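Adoption floor (animal sheltering)

An adoption floor is the part of an animal shelter that is open to the public and in which animals available for adoption are housed. The term covers both the physical space and the group of animals assigned to it at a given time, so that a dog may be said to "go to the floor" on the day it is cleared for placement. It is distinguished from intake, isolation, stray hold and medical housing, which are normally closed to visitors.

Terminology

The expression came into shelter use from retail, where "floor" means the selling area of a store. Some shelters prefer "adoption wing," "adoption ward" or "viewing area." In shelters with a single kennel row the floor may be a status entered on the kennel card, with no change of housing. In managed intake systems, the word is also used as a verb, and "floored" animals are those whose records have been released to the public listing.

Clearance

An animal is usually moved to the adoption floor after the following steps are complete: expiration of the stray hold, or signing of an owner surrender form; a physical examination; core vaccination; a scan for a microchip; and a behavior assessment. Sterilization may be done before or after the move. Where surgery is scheduled after selection by an adopter, the kennel card carries a notation such as "pending" and the animal stays on view.

The length of the stray hold is set by state or local law and varies widely. An animal surrendered by its owner may be eligible sooner than a stray, depending on local rules. Animals held as evidence or under bite quarantine are not eligible until released by the relevant authority.

Fast-track placement

Fast-track placement is a method in which animals expected to be adopted quickly, such as puppies, kittens and small adult dogs, are moved through clearance ahead of others. The aim is to shorten average length of stay for the whole population. Under the method, slow-track animals are limited to a fixed number of units on the floor at one time, and the remainder wait in back housing or foster care.

The planner Marlina Chin described a version of the method for the Lerik Animal Center, a shelter with 50 public units. In the Lerik plan, three units in each row were kept for slow-track dogs, and openings were filled every Monday. Chin argued that visitors shown fewer animals at a time made decisions sooner. Hafiz Manurung disputed this reading, noting that the center had changed its opening hours in the same period and that the two effects could not be separated from the records kept.

Housing

Dog units on adoption floors are commonly double-sided, with a door between the halves that allows one side to be cleaned while the dog remains in the other. Cat units may be single cages, double-compartment cages or group rooms. Group rooms are restricted to cats that have passed a holding period and tolerate other cats. Small mammals and birds, where accepted, are placed in a separate room out of sight and hearing of dogs.

Front panels may be bar, mesh or glass. Glass reduces noise and the spread of droplets but requires mechanical ventilation of each unit. Mesh allows scent contact and the passing of treats by visitors. Bar fronts are the easiest to disinfect and the loudest when struck.

Bedding is changed when soiled and otherwise left in place, a practice known as spot cleaning, which is used mainly for cats. Donated towels, fleece and knit blankets are sorted before use. Items with loose threads, buttons, zippers or fill are set aside for dogs known to chew.

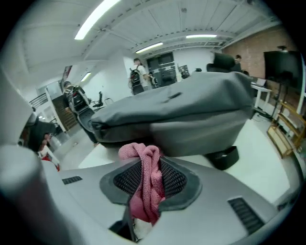 Crumpled pink knit cloth against black mesh, with a patch of white fabric below.

Laundry is often the limiting factor in bedding supply. A floor that cannot wash and dry a full change of bedding in one day will generally restrict soft bedding to cats, elderly dogs and animals recovering from surgery.

Visitor flow

Floors are arranged as loops, single corridors or clusters. In a loop layout, visitors pass each unit once and return to the front desk. In a single corridor they pass each unit twice, and noise levels are usually higher. Cluster layouts, in which small rooms open from a common hall, were used at the Pranosgate shelter, which was built with 2,000 square feet of public space divided into clusters.

Most shelters close the floor during morning cleaning and open at midday. Meeting rooms are placed close to the floor so that a dog can be taken to one without passing other kennels.

Measures

The main measure is length of stay on the floor, counted from the date of release to the date of adoption, transfer or other outcome. It is reported separately from total length of stay, which begins at intake. A second measure is the ratio of floor units to monthly adoptions. Pranosgate reported 223 adoptions in April, the highest monthly figure in its records, but did not state how many of these animals had been placed directly from foster homes. Animals adopted from foster care are excluded from floor figures under some reporting methods and included under others, and comparisons between shelters should take this into account.

See also

Behavior assessment
Foster care (animals)
Kennel card
Managed intake
Stray hold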